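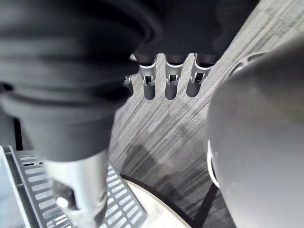 Assistant Coach, Youth Volleyball (Part-Time)

Posted April 17, 2025 by Nathalie Van Hecke
Filed under: Openings / Coaching and Officiating

The Nirkbridge Athletic Association invites applications for the position of Assistant Coach in its youth volleyball program. The appointment is part-time, at 15 hours per week during the season, and reports to the Head Coach, Godfrey Bakilana. The Association has 2,521 registered members in all sports. Volleyball accounts for more than 100 of the school-age players among them, and that section has grown to the point where a second paid coach is required.

The Assistant Coach will work mainly with the two younger squads. Most of these players have been in the sport for less than a year. They are still learning to serve overhand, to call for the ball, and to move their feet before the pass arrives. The Association is looking for a coach who is comfortable teaching these basics many times over and who can run a full practice alone when the Head Coach is traveling with the senior squad.

Duties

The successful applicant will plan and lead practices for the younger squads, following the season outline set by the Head Coach. He or she will attend home matches, and away matches within the county league, and will share bench duties at both. Other duties include keeping attendance and playing-time records, setting up and taking down nets at the Dijkstra Gymnasium, and speaking with parents before and after practice in a courteous and timely way. Serious concerns about a player's health or conduct must be passed to the Program Director, Geert Segers, on the same day.

The Assistant Coach will also help at the summer skills camp, which is held over five mornings and is paid separately at the camp rate. 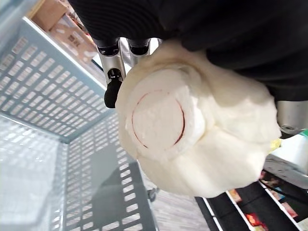 White plush with a round, stitched panel

Qualifications

Applicants must have played or coached volleyball at high school level or above. A current certificate in first aid and CPR is required by the first day of work. Applicants must also pass a background check, the cost of which is paid by the Association.

Experience with beginners is preferred. A coaching certificate is welcome but not required at the time of application — the Association will pay the course fee for an appointee who agrees to complete one during the first season. Former players who have not coached before are encouraged to apply and should describe any other work they have done with children or teenagers, such as tutoring, camp work, or refereeing.

Reliable transportation is necessary. Practices end after the last bus from the Dijkstra Gymnasium, and away matches may be at schools with no public transit.

Terms of Employment

This is a seasonal position, renewable each year by agreement. Pay is hourly and depends on experience; the current pay scale will be sent to any applicant on request. Travel to away matches is reimbursed at the Association's standard mileage rate. A practice jacket and two shirts are supplied. The appointee may use the weight room and the indoor track free of charge during staffed hours.
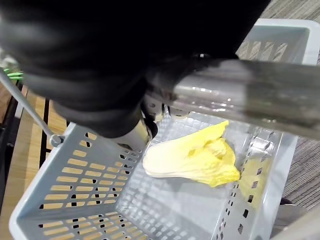 A light gray plastic basket from above

How to Apply

Applicants should submit a letter of no more than one page, a résumé, and the names of two references. At least one reference should have seen the applicant play, coach, or officiate. Materials may be left at the Association's front office or mailed to the attention of Nathalie Van Hecke, Personnel Office. Applications received by the end of the first week of June will be given full review. Later applications will be considered only if the position is still open.

Selected applicants will be invited to a short interview with Mr. Segers and Mr. Bakilana, followed by a trial session in which each applicant leads a group of players through a warm-up and one passing drill. Applicants may choose the drill. Balls, cones, and a net will be provided.

The Association is an equal opportunity employer. Applicants who need an adjustment for the interview or the trial session should say so in their letter. 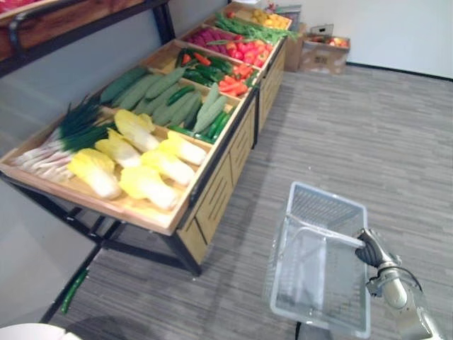
May a person apply who already coaches at a school?
School coaches are eligible, provided that their school season does not overlap with more than two of the Association's home matches. A copy of the school's match schedule should be included with the application.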